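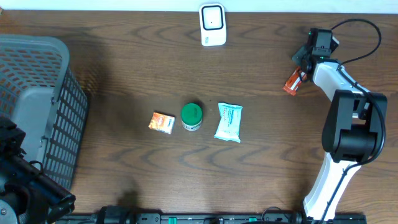 A Tedier two-arm table at the Kullidley packing room, with small items set out beside a gray basket.

Search news and releases Enter keyword Go

Kullidley puts robot arms to work on small-item orders, and gives its packers a new say in how the day runs

3/10/20
By Ignacio Prieto, Kullidley Communications

MARÍN – Kullidley, which packs mixed orders of snacks, toiletries and other household odds and ends for neighborhood stores, is happy to share that its first Tedier tables are now part of everyday work in the Marín packing room. There are five of them, each with two arms, and they have been running alongside our packing crew since January.

Anyone who has spent a shift on small items knows the work. A packet of one thing, a jar of another, a pack of wipes, and all of it gathered up by hand from one side of a table and put together on the other, up to 1000 times in a day. It is honest work and we are proud of the people who do it, but it is hard on wrists and shoulders, and our crew has been telling us so for years (and quite rightly!).

The Tedier tables, built for us by Zornov, take on a good part of that reaching and gripping. The 13 people who used to pack small items full time are all still with us, and every one of them has been offered 25 hours of paid training. Some now set up the tables and teach the arms new products. Others have moved over to order checking and store calls, and a few have chosen to keep packing the fragile and odd-shaped goods by hand, which they do better than any machine we have tried.

"I packed for a long time before I came to the office, and I still remember how my hands felt on a Friday," said Ignacio Prieto. "What pleases me most is hearing the crew argue over the best way to lay out a table. They know these products, and we'd be foolish not to listen to them."

Crew members also decide together which products go to the tables and which stay with people, and they can pull an item back at any time if they feel it isn't being handled well.

Kullidley will hold an open afternoon for customers and families later this spring. Stores that would like to come by are warmly invited to speak with their usual Kullidley contact.

Last updated: see release date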